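4.2 What people told me about doors

I went into the interviews thinking I'd hear about heat and rent, because that's what the Salgado housing survey had been full of. Instead I kept hearing about doors. Of the 1,115 comments I coded for this paper, 74 were about an interior door and nothing else, and a lot of them were long (one ran to two pages and came with a sketch of a hinge). My first coding sheet didn't even have a box for doors, so those went under "other" until I gave in and started over.

Most of the complaints were about sound. Tenants in the older Imier blocks could hear a kettle from two rooms away, and they blamed the thin door leaf before they blamed the wall. I think they were partly right. A gap under a door lets through a surprising amount of noise, and none of the Imier bedrooms I visited had any kind of seal along the floor. The newer units in Serkia had heavier doors and fewer comments, but people there also had carpet, so please don't read too much into that.

The other thing I heard a lot was that a door should "look like a door." I loved this phrase and asked everybody what it meant! Nearly always they wanted some shape in the surface, a molding or a raised panel, and they didn't like a plain flat slab. The style in Figure 3 is close to what they had in mind.
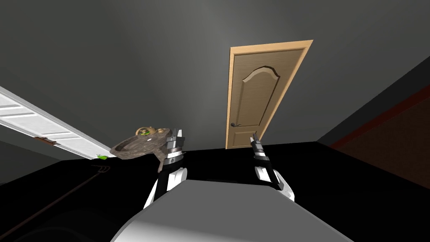

Figure 3. Rendered interior door with a raised, arched panel, pale wood frame and lever handle.

Handles split the group much more. Older tenants wanted levers, and several had swapped out round knobs at their own cost. Parents of small kids wanted the knobs back, for the obvious reason that a toddler can hang off a lever and be in the bathroom before you've put your coffee down. I coded these as two separate themes, and I'm still not sure that was the right call — they may both be about who in the home gets to open what. 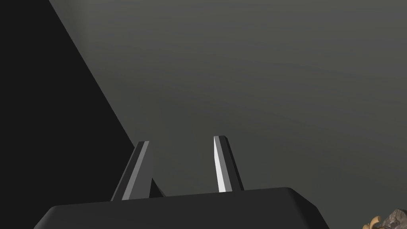 Cost came up less than I expected. I had asked tenants how much they'd put toward a better bedroom door if the landlord matched it, with 400 as the top choice on the form, and plenty of people skipped the question. The ones who did answer tended to pick the bottom choice or the top one, with very little in between. I ran the same question past the Skuteo tenants' group in July and got the same lopsided pattern, so I've kept the answers as categories and left the averages out of the tables in Section 5.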